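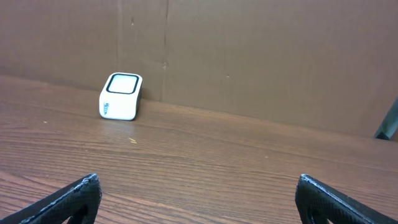
About Clundgate

Clundgate handles billing, claims and payment posting for medical, dental and allied health practices. We take the remittances, cheques and claim files that arrive at a practice each day, match them to patient accounts and send the results back in a form the practice's own software can read. Most of our clients are clinics with fewer than a dozen practitioners and one or two people at the front desk.

How we started

Shirley Lapointe and Mervyn Whitlock set up the company after working together in the accounts office of a group practice. Shirley looked after rejected claims and Mervyn ran the day-end reconciliation. Both jobs were done from paper, and the same rejected claim could pass across the desk several times before anyone found out what was wrong with it. They started by taking on the overflow work of 2 neighbouring clinics in Noonan, working evenings from a rented room behind a pharmacy.

We now look after 255 practices from offices in Noonan and Hirlow. Claims and payment posting are done in Noonan. Patient statements, phone enquiries and training are run from Hirlow.

What we do

Claims submission and follow-up. We check each claim for missing provider numbers, expired coverage and mismatched dates before it goes out. If a claim comes back, the person who sent it is the person who fixes it.

Payment posting. Remittance advice is received electronically where the insurer offers it and scanned where it doesn't. Payments are posted line by line, including adjustments and partial payments, and the original is stored with the entry.

Patient statements. Statements are sent by mail or email according to the patient's preference on file. Practices can hold a statement at any time up to 5 p.m. on the day before it is due to go.
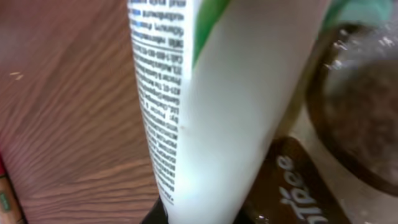 Clundgate provides billing services to clinics of all sizes.

Our software

Edo is the system our staff and clients use. We built it after trying to make do with a general accounting package that had no good way of recording a claim paid by two insurers. A practice manager can log in to Edo to see what has been billed, what is outstanding and which claims are waiting on information from the practice. Notes are kept against the claim itself, so there is no separate email trail to search through.

Edo exports to the common practice management programs. If yours isn't one we already work with, we will ask for a sample file and tell you whether it can be done before you sign anything.

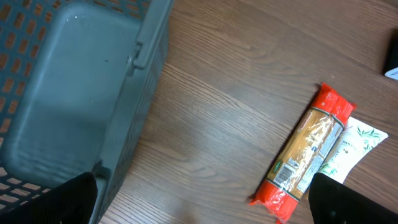
Access to Edo is set by role. Reception staff see appointments and balances, and only the people named by the practice can see bank deposit details. Every change is logged with the user's name and the time. Former staff are removed on the day we are told they have left.

Our people

Each practice has one account lead and one backup. Shirley is still in charge of claims and Mervyn looks after finance and the Edo team. New staff spend their first five weeks beside an experienced biller before they are given accounts of their own.

Working with us

New practices usually join at the start of a month. We avoid May, when our yearly fee schedule updates are loaded. There is no set-up charge for practices with a single location, and either side can end the agreement with two months' notice. Call the Hirlow office to arrange a time to talk, and have a recent aging report handy if you can.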